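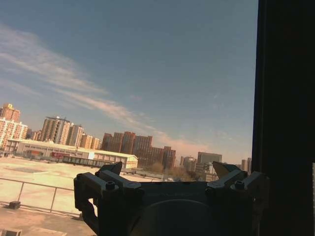

5. Fitting the fingers and the wrist camera

By now you should have the Nellum arm standing on its base with the wrist joint turning freely. If it still grinds, go back to section 4 and do the shimming again, I mean it! I skipped that once and spent an entire evening blaming the camera for a wobble that was coming from two joints further down.

I've written this part from my own build, with corrections from Tracey Birkett and Vasilis Delić, who put theirs together on the big bench at Wudwood. Where we disagreed I've said so. Last changed April 6, 2022.

What you'll want within reach

The gripper body, with its cable already fed through the wrist
Left and right finger assemblies
Two fingertips and their screws
The camera, its bracket and the short ribbon cable
Small hex driver, small cross-head driver
Masking tape and a soft pencil
A plain box or tin to pick up when you test

5.1 Fingers

1. Turn the power off at the wall and pull the plug. The switch on the Softić supply only cuts the output, and the gripper motor can still twitch when you wiggle the connector.

2. Open the gripper by hand, slowly. It will feel stiff and a bit gritty, and that's the gearing (it's meant to be like that). Stop when it stops.

3. Hold the left finger assembly against its carrier and start the screws with your fingers before you go anywhere near them with a driver. The holes are printed, and a cross-threaded screw will happily cut itself a new path and never come out straight again. Ask me how I know.

4. Do the same on the right. The two sides are mirror images, so if one seems to be bending outwards you've got them swapped.

5. Close the gripper by hand and look at where the tips meet. You're after contact along the whole edge. If there's a gap at one end, loosen both tip screws half a turn, squeeze the tips together, and tighten while you're still squeezing. It takes three hands, or one friend.

Note: I've printed tips in a stiff filament and in a softer one. The soft ones hold a mug far better, but they pick up every bit of fluff in the workshop. Vasilis prefers the stiff ones with a strip of rubber glued on. Either will do for everything in this guide.

Caution: don't put threadlock on the tip screws. It gets into the print and makes it brittle. A dab of nail varnish over the head is plenty.

5.2 Camera

6. Clip the ribbon cable into the camera first and then screw the camera to its bracket. The other way round is possible but you'll be doing it by feel.

7. Fit the bracket to the wrist so that the lens looks out along the fingers. Leave the two bracket screws just loose enough for it to tilt.

8. Run the cable down the outside of the forearm and tape it in place for now. Bend the wrist all the way in each direction and watch the slack. Mine needed 80 mm of spare cable at the wrist, and I'd left 50 to begin with, so it popped out the first time the arm looked up.

9. Plug everything back in, keep your hands clear, and start the viewer:

flanura view --camera wrist

10. Tilt the bracket until both fingertips show and the space between them sits near the middle, left to right. Tighten the bracket screws a little at a time, swapping between them, and keep an eye on the picture as you do it because it will creep.

11. Put a bit of masking tape across the join between bracket and wrist and draw a pencil line over it. Next time somebody knocks the arm you'll be able to see straight away whether the camera has shifted.

Note: if the picture comes up sideways, set the rotation to 90 in the Flanura settings page and restart the viewer. Don't twist the camera on the bracket, the cable really doesn't like it.

5.3 Exposure

I left this out of the first version and Souad Helmy wrote in to say her gripper was a black lump with no detail at all. The automatic exposure goes by whatever fills most of the view, so an arm that's pointed at a window will give you a lovely sky and very dark fingers. That's fine if you're only checking alignment, less good if you want to see what you're gripping.

12. Point the arm at the bench, where it'll be working.

13. Turn automatic exposure off and set the value to 300. Go up or down from there until you can make out the screw heads on both fingers.

14. Save the setting with the lamp on and again with it off, under two different names. You'll use both.

5.4 First grip

15. Set the gripper speed to its lowest and send it open, closed, open. Listen more than you look. A steady whirr is good, clicking means a finger is catching on the housing, so power off and go back to step 5.

16. Stand your box between the fingers and close on it. The box should stay put as the fingers arrive. If it gets pushed to one side, the zero position is off and you'll need section 7.

Caution: keep your own fingers out of there while the power's on, even at low speed. The motor has no idea what it's holding and it doesn't let go until it's told to.

If your bracket won't tilt far enough, Etelka Szénási has drawn one with a longer slot and it's in the parts folder next to the original. It uses the same screws.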